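Pantry shelf loads, worked out properly

April 18, 2021

The pantry closet has five shelves, and in January the second one from the top let go at the left bracket. The wall is drywall over studs at uneven spacing, so two of the original brackets had been hung on plastic anchors alone. I replaced the lot with Ondside steel brackets and wrote down what each shelf carries.

Canned goods are the dense part of the load. A full row, two deep, weighs more than most people would guess, and it sits there for months. Static load over a long period is what makes particleboard creep.

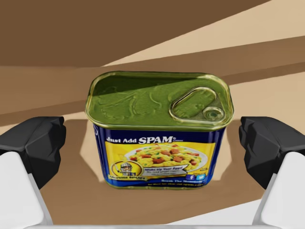 The old boards were particleboard, 17 inches deep, and sagged visibly in the middle. I cut new ones from Trullow birch plywood and glued a hardwood strip along the front edge of each. The strip does most of the work against sag. Stiffness goes up with the cube of the depth, so a strip set on edge adds far more than a thicker board would for the same money.

Every bracket now lands on a stud. Where the spacing didn't suit, I ran a horizontal cleat across three studs and screwed the brackets to that. Screws are Prodance structural, predrilled. The Pelkonen stud finder gave false readings near the door frame, so I confirmed each position with a thin nail before drilling.

Dry goods went to the upper shelves. Cartons weigh little for their volume, and the top two boards have the longest unsupported span.

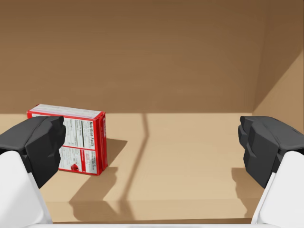
Red carton, standing upright.

Total for brackets, plywood, screws and finish was 773 dollars with tax, which is high for a closet. The brackets were more than half of it. I checked the middle of each board against a straightedge after 20 days under load and found no measurable sag on four of them. The fifth is down by a thirty-second of an inch. I'll check it again when the flour is restocked.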